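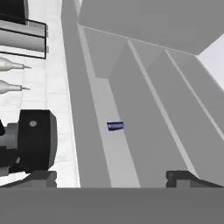 Illustration: Sutenach

Rozália Bozsik has a drawer in her office where she keeps the stopwatches. They belong to the years when she was paid to stand behind people in warehouses and offices and write down how long things took them. She did that work for Strebel, a consulting firm, and she was good at it. Now she teaches evening classes in bookkeeping and spends a fair amount of her free time telling small companies not to buy what her old employer sells.

I went to see her because of the four-day week. Troltolham, a mail-order company that sells sewing supplies, had put out a report in November saying its staff of 319 had moved to four days with no loss of output. The report has been passed around a lot. I had read it twice and found it convincing the first time.

"Read it a third time," Bozsik says. "Look for the word output and see if anyone tells you what it is."

I had looked. In the first part of the report it is orders shipped. Later it is a score that managers gave their own teams. By the last pages it has become "delivery against expectations," and the expectations are not listed.

"So they set the expectations after they cut the day," she says. "Maybe they didn't. But I can't tell from this, and neither can you, and neither can the newspapers that ran it."

She is not against a shorter week. She says this several times, with some irritation, as if I had accused her of it. Her own view is that most office jobs have enough slack in them to lose a day and that people should be given the day. What she objects to is the claim that it has been measured.

"I have measured work," she says. "I stood there with a watch. A person being watched works differently for the first hour, then gets tired of it, then forgets you, then remembers you after lunch. Which of those is the real number? We used to take the average and put it in a table."

The Troltolham study ran for eight weeks. Bozsik thinks this is far too short. Anyone can hurry for two months, she says, especially if there is a prize at the end of it, and in this case the prize was every Friday off for good. She would want to see a full year, with a holiday rush in it and a flu season.

I put this to Ismael Amaral, who ran the trial for Troltolham and wrote most of the report. He was friendly on the phone and did not sound surprised.

"Eight weeks is what the board gave me," he said. "I asked for more. If I had held out for a year, there would be no trial and no Fridays, and she would have nothing to complain about."

On the changing meaning of output he was less comfortable. He said that orders shipped made no sense for the design staff or for payroll, so the managers' scores were used there. I asked why the two were then added together in one chart. He said the chart was made by an outside agency and he would have done it differently. I asked if he had seen it before it went out. He had.

There is also the matter of the survey. The report says 60 percent of staff felt less tired. Amaral told me the survey was voluntary and that he did not know, offhand, how many had filled it in. He promised to send the figure. I have not received it.

Bozsik laughs when I tell her this, though not for long. She has some sympathy for him. At Strebel she once wrote a report on a packing line at Bomier, a maker of garden furniture, and concluded that the workers could do the same job in less time if the tables were raised. The tables were raised. The company then cut the breaks, which she had not suggested, and quoted her report as the reason.

"My name was on page one," she says. "I wrote to them. They thanked me for my interest."

That was the start of her leaving, she thinks, although it took another few years. I ask if she ever found a measure of work that she trusted. She thinks about it long enough for me to hear the heating come on.

"Ask them how often they think about quitting," she says. "They lie about that too – but they all lie in the same direction."

I am not sure this is true, and I tell her so. It seems to me that someone with rent to pay and someone about to retire would lie quite differently. She shrugs and says I may be right, and that I should go and check.

Her class starts at six. On the way down the stairs she asks whether my own paper is planning to go to four days. I say there has been talk of it, and that we have been told there will be a trial.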